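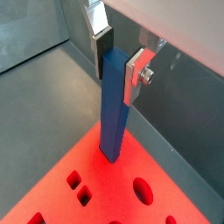 Search this site Enter keywords Go

Last updated: October

The builder of Dranon would like it known that the arm was never meant to live in the shed. "It was going in the study," he says. "Then it was discussed."

Dranon is a two-fingered gripper on an arm, and its job is putting a blue bar into a red block full of holes. A toddler can do it, as his neighbours at the Brullberg shared workshop keep pointing out. His log stands at 158 tries. He counts 17 as good.

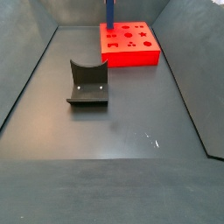

The blue bar, the red block and the black bracket, inside the grey walls.

"The fingers don't match," he admits. "I made one, had a better idea, then ran out of weekend." The control software, Clostusus, is his own as well, and he's on his second rewrite. He blames the first on optimism.
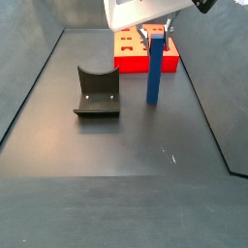
What it gets wrong

Mostly angles. "Two degrees off and it just leans on the rim," he says - rather fondly, for someone describing a fault.
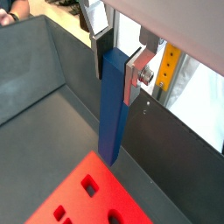

The wrist camera was meant to fix that. So far it has given him a much closer view of the problem. Next on the list is Liapis, a softer grip routine he hopes to try before the shed gets too cold for his own fingers.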